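Floor Pickup With a Gripper Arm: What We've Learned So Far

4 min read

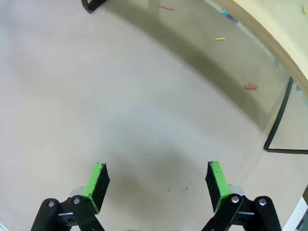 Jaws open, with a few small sticks of color waiting under the table.

If you have a craft table in the house, you know what the floor looks like by dinnertime. I've been running the Warkari floor kit from Tostix since July and I love it! It's a two-finger gripper on a small arm, sold with a wrist camera and a tray to drop things in, and it goes after the little stuff that rolls under furniture (the stuff I used to get on my knees for). We paid $375 for the kit. There's a bigger set at $539 with a longer arm and a second tray, and for one room I don't think you need it.

These are the tips I wish had come in the box.

Clear the big things first. Shoes, books, a stuffed bear, anything wider than the open jaws. Ours will try a sneaker by the lace and spend ages on it. Two minutes of walking around the room saves you a lot of that.

Start it on a bare floor. Smooth flooring is where it shines. On our shaggy rug the pads catch in the pile before they close, so I roll the rug back and let it work the edges of the room.

Watch the shade under the table. Thin sticks of color that stand out fine in the open get a lot harder to spot in the dark band beneath a tabletop, and yellow on pale flooring is hard even for me. I set a clip lamp on the low shelf and point it along the floor, and the misses dropped right away. Try it around 4 p.m. with the lamp on and again with it off, and you'll see what I mean.

Go in low around table legs. Bent metal legs are the worst because they turn at the bottom and run along the floor. Set a no-go strip in the app along that lower part. The default strip is too wide, I think, and it leaves crayons behind, so I pulled ours in until the pads just cleared the metal.

Wipe the foam! Foam pads are wonderful on skinny things, they give a little and hold on. They also collect wax and chalk dust and then they start to slip. A barely damp cloth, then let them dry before the next run. I wouldn't use dish soap, it left ours tacky for days.

Bright tape around the pad rims is worth having. You can see from across the room where the tips are, and lime green shows up against just about any floor. If the edge starts lifting, trim it or redo it, since a loose flap will drag.

Check the pivot screws now and then. A quarter turn was all one of mine wanted, and the rattle I'd been blaming on the tray went away.

Small runs beat one long one. I give it some 12 pieces and then empty the tray. Past that they pile up and the next one bounces out onto the floor again, usually back under the table.

What I'd change: the charging cord is too short for our outlets, and the tray could use a taller lip. I cut a strip of cardboard and taped it along the front, and that's still holding.

Next I want to try it in the laundry room on clothespins. The Levatlow pads are supposed to be softer and they fit the same mount, so I've got a pair on order.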